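Cutting a tablecloth from a roll costs less than buying one ready made, and it will fit the table you have. These notes cover ordinary woven cotton and the wipe-clean coated kind for a square or rectangular table. Round tables need a different method and are on their own page.

Allow an evening for cotton, not counting the wash. Coated cloth can be done in an hour if you leave the edges raw.

## What you need

- A metal tape measure
- A long straight edge, such as a spirit level
- Tailor's chalk for cotton, a soft pencil for the back of coated cloth
- Sharp scissors that haven't been used on paper
- Pins (cotton only) or small bulldog clips
- Thread, a sewing machine and an iron
- The cloth

## Decide on the drop

The drop is the part that hangs over the edge of the table. For a table people eat at every day, 25 cm is comfortable. It clears most laps and still looks like a proper tablecloth. If there are small children in the house, go shorter, as they pull on whatever hangs in reach. For a table against a wall you can have a long drop at the front and almost none at the back, but then you can't turn the cloth round when one side gets worn.

Sit down in one of your own chairs before settling on it. Chairs with arms catch a long cloth every time they are pushed in. My mother-in-law's cloth had to be taken up twice for that reason. 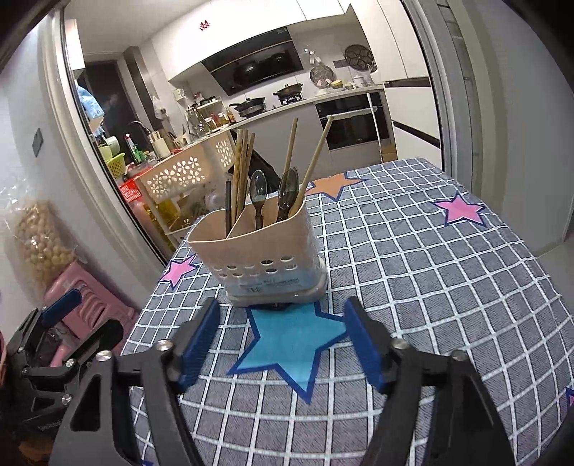
Once you have the drop, measure the table top itself. Measure the length in two places and the width in two places and write down the larger figure each time. Old tables are often out of square, and ones with a leaf in the middle can be wider at the join. If you use the leaf more than a few times a year, measure with it in.

For the length of cloth, take the length of the table, add the drop twice, and add the hem twice. Do the same for the width. Cotton needs 6 cm at each edge for a double hem. Raw-edged coated cloth needs nothing added.

## Buying the cloth

Check the width of the roll before you fall for a pattern. A lot of dress cotton is too narrow for a dining table and you would end up with a seam down one side. Curtain fabric is wider and wears better. Coated cloth is usually sold wide enough, though the shop may keep it folded, and the fold lines take a while to drop out. Ask for it on a tube if you can get it home that way.

I buy mine from Kinnear, where Morven Urquhart on the cutting table will pull a straight thread before she cuts. Not every shop does. If the end looks crooked, ask for an extra 8 cm so you can straighten it yourself.

Cotton must be washed before you cut it. Wash it at the temperature you mean to use afterwards, dry it, and iron it while it is still slightly damp. Skip this and the cloth will shrink after hemming, usually more one way than the other.

Coated cloth should be unrolled and left flat, pattern side up, for 24 hours. A spare bed will do. Put books on the corners if they curl. Never iron the coated side.

## Find the middle and mark out

Start from the middle of the cloth and work outwards. Fold plain cotton in half each way and put a pin where the folds cross. Mark the middle of the table with a bit of masking tape and line the two up.

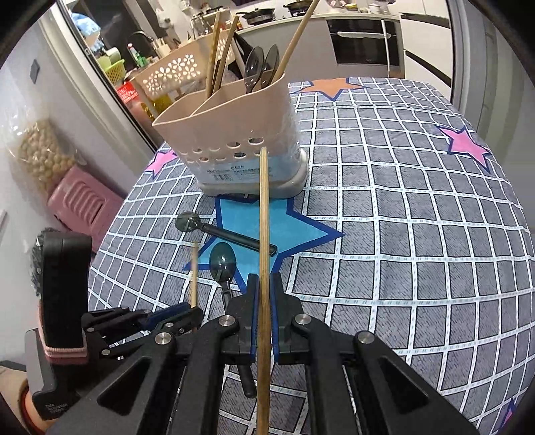 Patterned cloth takes more thought than plain. Pick the part of the design you want in the centre of the table, even if that wastes a strip down one side. A grid with stars on it, like the grey and white one in the photo, gives you some help here: you can follow a printed line with the scissors, and a large star such as the blue one makes an easy middle point. Do check the print against the woven edge of the cloth first. Printed lines can wander, and if they do, follow the print, as that is what people will see.

With the cloth on the table, let it hang and look at it from each side. Then mark the corners of the table top lightly through the cloth with chalk or pencil. Take it off, lay it face down on a clean floor, and measure out from the marks to the cutting line on all four sides. Join up the measurements with the straight edge.

Measure both diagonals, corner to corner. They should match. If they don't, the shape is leaning and needs redrawing before anything is cut.

## Cut

1. Clear the floor and shut out the dog.
2. Weigh the cloth down on the side you aren't cutting.
3. Cut with long strokes and don't quite close the scissors between them. Closing them fully leaves little steps in the edge, and these show badly on coated cloth.
4. Stop short of each corner, turn the cloth, and cut in to the corner from the other side.
5. Round the corners of coated cloth if you like, using a saucer as a guide. Square corners on it tend to stick out stiffly.

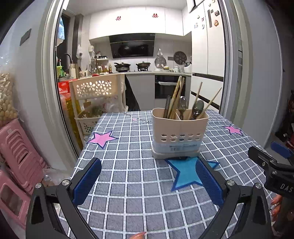

## Hem the edges

Coated cloth can be left as it is. If you want a finished edge, bias binding is neater than turning it over. Hold the binding with clips, as pin holes won't close up again. Use a long stitch and, if the machine foot sticks, put a strip of tissue paper underneath it and tear it away afterwards.

For cotton:

1. Fold each edge in by half the hem allowance and press it.
2. Fold it in again by the same amount and press again.
3. Open out the corners. You will see a square of creases at each one. Fold the corner in diagonally across the innermost crease point, press, and trim off the tip, leaving a little seam allowance.
4. Refold the sides so they meet in a neat slanting join.
5. Pin all the way round and sew close to the inner fold, pivoting at each corner with the needle down.
6. Slip stitch the slanting joins by hand.

If your machine struggles with the thick parts, turn the hand wheel yourself for a few stitches. Skye Gunn, who checked these steps for me, tacks hers first and says the tacking takes less time than unpicking.

## Keeping it flat

New cloths slide. A felt underlay helps on polished wood and also takes the noise out of putting plates down. Outdoors you will want clips or weights at the corners.

Wipe coated cloth with warm water and a drop of washing-up liquid, then dry it. Bleach cleaners dull the surface. Lift spills of turmeric, beetroot or tomato straight away. Don't fold it for storage; roll it round a cardboard tube with the pattern outwards.

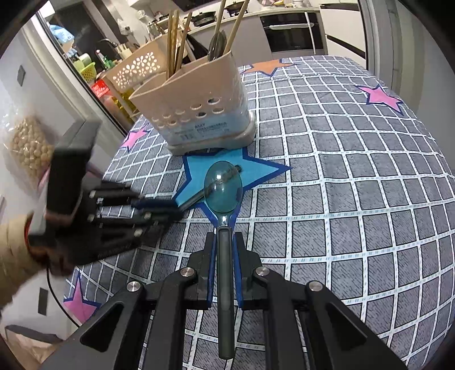 *A teal spoon on a grid cloth with a star in the centre.*

Cotton can go in with the normal wash. Shake it out well before hanging, pull the corners square, and peg it by the hem. Iron from the middle towards the edges, wrong side up if the print is dark. A cloth that has gone thin in the centre can still be cut down for napkins or a smaller table, so keep the leftover strips for patches and ties.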